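Facilities > Inspections > Kitchenette and Break Area > Covside, Unit 2

PERIODIC SAFETY CHECKLIST: BREAK AREA, HOT DRINKS POINT AND ADJOINING CORRIDOR

Site: Covside
Inspected by: Iqra Sial
Reviewed by: Kamran Rind
Date: 30 Aug 2018
Reference: 239

Key: OK = meets requirement. ACT = action needed. OBS = observation, no action required. N/A = not fitted or not in use.

1. Access and floor

1.1 Corridor clear to full width from break area to rear exit: OK
1.2 Floor covering fixed at all edges: ACT
Comment: Vinyl lifting at the threshold strip next to the sink unit. Two screws missing from the strip. Refit with countersunk screws and reseal. Do not use adhesive tape as a permanent repair; the tape put down after the last inspection has already curled.
1.3 Mats lie flat, backing intact: OK
1.4 Spill kit present and complete: ACT
Comment: Absorbent pads used and not replaced. Granules and scoop present. Wet floor sign stored behind the door, where it can't be reached with the door open. Move to the hook beside the sink.

2. Electrical

2.1 Kettle, cord and base free of damage: OK
Comment: Burix kettle, rated 2000 W. Label legible. Light scale on the element. Descale at the next cleaning round.
2.2 Outlets near the sink are GFCI protected and trip on test: OK
Comment: Both tripped and reset on the first press.
2.3 No extension cords in permanent use: ACT
Comment: The microwave is fed from an extension cord run behind the refrigerator. Same finding as the previous inspection. Kamran Rind to request a fixed outlet. Until it is installed, the microwave and the kettle must not share a circuit.
2.4 Refrigerator vents clear: OK
2.5 Appliance test labels in date: OBS
Comment: Toaster label expires in September. Added to the testing list.

3. Hot drinks and disposable cups

3.1 Water dispenser outlet temperature within limit: N/A
Comment: Dispenser removed. Kettle only.
3.2 Cups suitable for hot drinks: OK
Comment: Paper cups are supplied by Grallville. Sleeve stock is low. The thin plastic cups have been withdrawn and the remaining box should be kept for cold water only.
3.3 Lids available and matched to cup size: ACT
Comment: Lids in the drawer are from the former supplier and do not seat on the current cups. A lid that is pressed on but not seated will release when the cup is tilted. Discard and reorder. 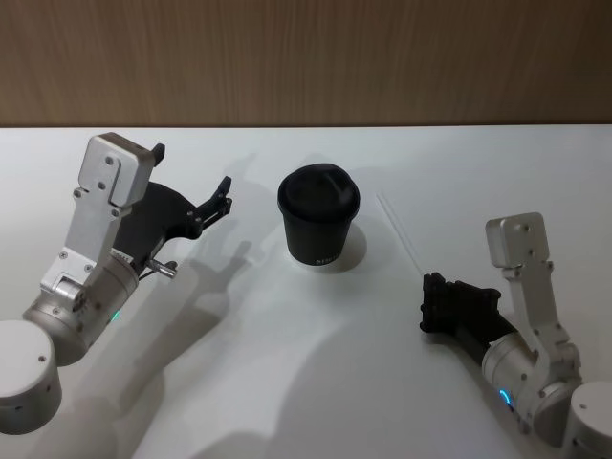 3.4 Staff reminded to fill cups no higher than a finger's width below the rim: OK
Comment: Notice is posted above the counter. Print has faded and should be replaced at the next round of signage.
3.5 Drinks carried on the stairs have lids: OBS
Comment: One person seen carrying two open cups. Spoken to at the time.

4. Tables and seating

4.1 Tables stable, no rocking under hand pressure: OK
4.2 Edges free of chips and splinters: OK
4.3 Fasteners under tabletops tight: ACT
Comment: One leg bracket loose on the table nearest the window. Tightened during the inspection. Recheck next time; if loose again, fit a locking washer.
4.4 Chairs free of cracks at the seat and back joint: ACT
Comment: One Kiss stacking chair has a hairline crack at the rear left leg. Tagged and taken out of service. Do not return it to the stack.
4.5 Surfaces wiped down and free of residue: OK
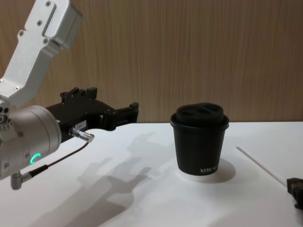 Section 4. Silver housing with screw heads, green indicator light lit.

5. Fire and first aid

5.1 Extinguisher in place, pin and seal intact, gauge in green: OK
5.2 Fire blanket within reach of the microwave: OK
5.3 Rear exit door opens fully with one hand: OK
Comment: Closer adjusted. The door now latches without being pushed.
5.4 Emergency light holds for 60 minutes on battery: OBS
Comment: Short function test passed. Full-duration test not done at this inspection.
5.5 First aid box complete and in date: ACT
Comment: Burn dressings out of date. Replace both. Remaining contents match the list inside the lid.

6. Follow-up

Items 1.2, 1.4 and 3.3: Iqra Sial, from stock or by normal order.
Item 2.3: Kamran Rind, work request to be raised with the landlord.
Item 5.5: replace before the break area is next used for a group booking.
Items 4.3 and 4.4: check at next inspection and record the result against the same item number.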